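About Lenevum

Lenevum is a commercial and school laundry service based in Pruvville. We wash, press, repair and return linens for restaurants, small hotels, clinics and boarding schools in the county. We also run a walk-in counter for household items that are too big for a home washer, such as comforters, drapes and sleeping bags.

Our history

The business was started by Amber Baert, who had managed the linen room of a hotel for most of her working life. The first shop was a rented storefront on Espinoza Street with 2 washers, a secondhand flatwork ironer and a delivery van that needed a new clutch. Most of the early work was tablecloths and aprons. Restaurants sent them in a pile after closing and wanted them back before lunch.

After four years the storefront was too small and the drains were not up to the load. We moved to the Skondora building, a former bakery, where the floors were already sloped for washing down and there was a loading door at street level. We are still there. The old oven room is now the drying area, and the front of the shop still has the bakery's tile counter.

Amber runs the company day to day and does most of the quoting herself. If you call with a question about a contract, you will probably end up talking to her.

What we do

Table linens are still the largest part of our work. We sort by fabric and by customer, and we do not mix one customer's goods with another's in the same load. Stains are treated by hand before washing. Candle wax, red wine and turmeric each need a different approach, and some stains will not come out. When that happens we tell you and set the piece aside so you can decide whether to dye it, cut it down for napkins or let it go.

Bed linens and towels are washed in separate loads and counted in and out. Customers get a printed slip with each delivery. If your count and ours do not match, call us before your next pickup and we will check the shelves.

Mending is done on site. We patch sheets, replace elastic, rehem tablecloths and sew on name tapes for students. In February we take in theater curtains and stage drapes, which need the whole drying room and cannot be fitted in during the busy months. Please book curtains early - the space fills up.

Some customers own their linens and some rent from us. Our rental stock stands at 3,583 pieces, mostly white and ivory, with a smaller range of dark green and navy for banquets. Rental customers can change their order up to the afternoon before delivery.

Water and detergent

Pruvville water is hard, and we soften it before it reaches the machines. Final rinse water is saved in a tank and used for the first wash of the next load. We use unscented detergent unless a customer asks for something else. We do not use fabric softener on towels as it makes them less absorbent.

Working here

New staff start in sorting and then learn the ironer, which takes longer than people expect. The first shift starts at 5 a.m. and the second ends in the early evening. Everyone is trained on 2 stations so that a day off does not stop the line. Openings are posted on the door and at the counter.

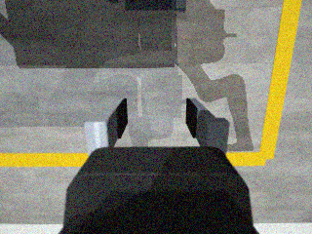
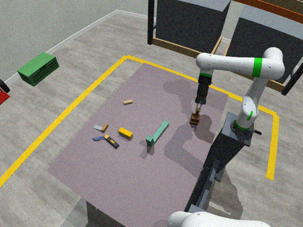
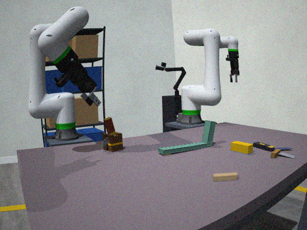

Computer-rendered views.

Visiting us

The walk-in counter is on the street side of the Skondora building. Deliveries and contract pickups use the loading door around the corner - please ring the bell and wait for someone to come out. Comforters left before noon are usually ready the next working day. Drapes take longer, and we will give you a date when you drop them off.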